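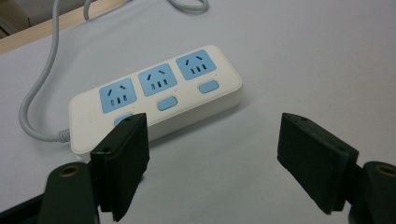 Ticket 923: individual switches on three-way power strip, bench area. Status: open. Logged October 9, 2023 by the Gernora equipment desk. The fault reported is intermittent supply at one socket while the other two work normally. The unit is the white model with light-blue sockets, each with its own light-blue switch button beside it, and a grey cable entering at the end through a ribbed collar. Socket positions in this log are numbered from the cable end, so socket 1 is the one closest to the collar. The reporter's "last socket" is socket 3.

Checks so far:

1. Wall outlet tested with a desk lamp. Lamp stayed on for the full test. Outlet ruled out.

2. Strip connected to the same outlet, all three switches on, lamp moved from socket to socket. Sockets 1 and 2 normal. Socket 3 dropped out twice.

3. Lamp left in socket 3, cable flexed gently at the collar. No change in behaviour.

4. Switch 3 pressed lightly at one end without changing its position. Lamp went off and came back. Repeated with the same result.

5. Unplugged. Continuity through switch 3 measured with the Petrauskas meter, 200 operations. Open circuit recorded on some operations with the switch in the on position. Switches 1 and 2 gave steady readings.

Working conclusion: worn or dirty contact in switch 3. Cable and collar not implicated.

Action: strip withdrawn from use. Do not spray contact cleaner into the button gap. The housing is not to be opened at the bench. Replacement requested from Rendine, order line 244.

Cable storage, same unit. The cord was being kept in tight coils and has taken a set. It now springs back into loops when laid out on the board. Replacement to be stored in wide, flat turns, with no bend in the first stretch after the collar.

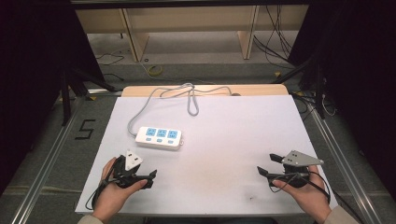 Helju Luik asked whether the strip could stay in service with socket 3 taped over until the new one comes, as the other two sockets have never given trouble.

Reply from desk: no. Tape does not isolate a faulty switch, and heat at a poor contact would still be inside the housing. Use the spare from the Nerkico cupboard. Check its test tag before plugging in.

Ticket stays open until the replacement has been received, tagged and run through checks 2 to 4.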